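Home Reviews Kitchen Garden Furniture About Contact

I've been putting off writing up the Skovwood table because I wanted a proper run at it first, with mess and elbows and hot mugs, and now I've had it through a whole winter I think I can say something useful.

It's the big one, the Teruldale, in the light oil finish. I paid 629 for it, which felt like a lot on the day and less so when I saw what the shops in town wanted for something half as heavy. Delivery was extra and they only bring it to the door, so do get a friend in. The legs bolt on from underneath with a long hex key (in the box, and a decent one too, I've kept it) and my brother and I had it standing before the kettle had boiled twice.

The top is what you're paying for. It's wide enough that two of us can work across from each other without our papers meeting in the middle, and it doesn't bounce when somebody leans on it — my old one did, so badly that I used to hold my cup. I sew on it, I sort seed packets on it, I do my tax on it with a great deal of sighing. The finish has stood up well to all that. I've had one pale ring from a teapot, and it came out with a rub of the oil they sell for it.

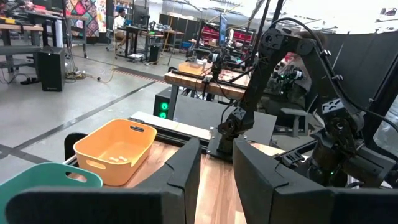

Orange-yellow basket on the table top, teal one beside it.

Now the grumbles. The oil. You are meant to do the first coat before you use the table at all, and the leaflet says so on the back page, under the bit about recycling the cardboard, where I found it a fortnight later. Please put it on the front! The tin is small as well. One tin does the top and not much else, so if you want to do the legs you'll be ordering a second and paying postage again.

The feet aren't adjustable either. My floor slopes towards the back door like the deck of a ship and I've got a folded beer mat under one leg, same as I had under the last table. At this price I'd hoped for those little screw-in levellers. Plusis do them on their cheaper range, and they'd cost pennies.

I did look at the Plusis before I bought, and at the Babalola, which is a lovely thing with rounded corners. The Plusis was lighter and easier to shift about, but the top had a slightly plasticky feel that put me off. The Babalola I'd have had like a shot if it came any wider. It's really a table for four people who like each other.

It shows the light, too. I've got strip lights overhead and a pale oiled top gives you long soft streaks of shine in the evening. It bothered me for a week and then I stopped seeing it. If you do close work you might want a lamp to one side instead.

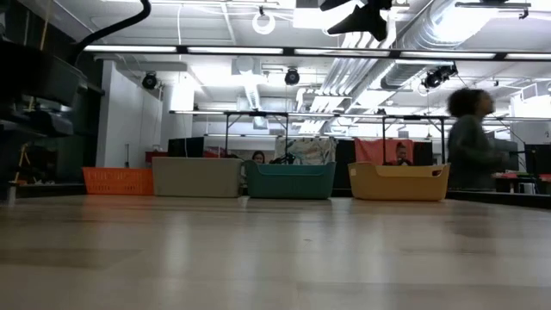
Elis Skyrme wrote in to say the beer mat is a mug's game on a table that heavy, and that a slice of cork floor tile cut to the shape of the foot won't squash down or creep out when you drag a chair past. Mine has been on cork since September, the message went on, and I've only changed it the once.

So I've bought a cork tile. I've yet to cut it, but it's on the list, next to the second tin of oil.

Would I buy the table again? Yes, I would, and I'd oil it on the first day this time. If your room is small, go and measure twice, as it looks a good deal bigger indoors than it does in the showroom.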